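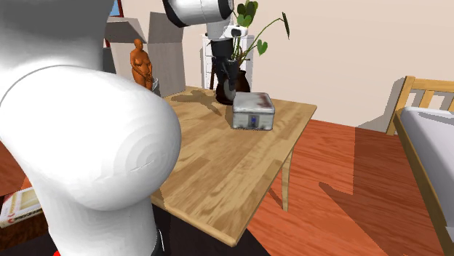 Last updated: March

Lakshmi Sundaram learned to repair pianos before she learned to play them. When I met her at her workshop in Brovness, at 4 in the afternoon, she was still finishing with a customer on the telephone, and she made a sign with her hand that I should sit down.

She came to the town as a student of chemistry and rented a room above the shop of Digby Tuhiwai, the tuner. "I heard him through the floor every morning," she says. "The same note, again and again, and each time a very little different. At first I wanted to move out. Then I noticed I was waiting for the moment when it became right."

She asked him if she could watch. He let her watch for two months and then gave her a box of old hammers and told her to take off the felt. "He did not explain much. If I did it wrong he gave me another box."

I asked what people misunderstand about her work. She thought for some time before she answered. "They think that a piano is out of tune because it is old. Mostly it is the room. They put it beside the heating, or under a window where the sun comes in, and the soundboard moves. I can tune it today and in winter I will be there again."

The instrument she talks about most is an upright from the school in Cliltside. It stood for years in a corridor, and five of the keys made no sound at all. The music teacher there, Tainá Amaral, did not want to throw it away. "She wrote me a long letter about this piano," Sundaram says. "Who writes a letter? So I went to look."

The repair took the whole spring. The pin block had a crack, and for the new one she went to Ukwood, where Rogério Figueiredo cuts and dries maple in a shed behind his house. "He would not sell me the first piece I chose. He said it was not ready – I should come back after Easter. I was angry, but he was right."

Does she play now? She laughs. "Badly. I take lessons with Justinas Kairys and he is very patient. We are on the same waltz since last year. My hands know how everything works inside the piano and it does not help them."

She has no apprentice at the moment. Two young people asked last year, but both wanted to begin with grand pianos and she has almost only uprights. "I understand it. A grand piano is beautiful. But people here have small houses."

Before I left, she let me hear the difference between a string that is true and one that is a little low. I heard it on the third try. She had already gone back to her bench and was looking for a screwdriver.

Contact: 632 Mendonça Street, Brovness | Copyright, all rights reserved | Back to top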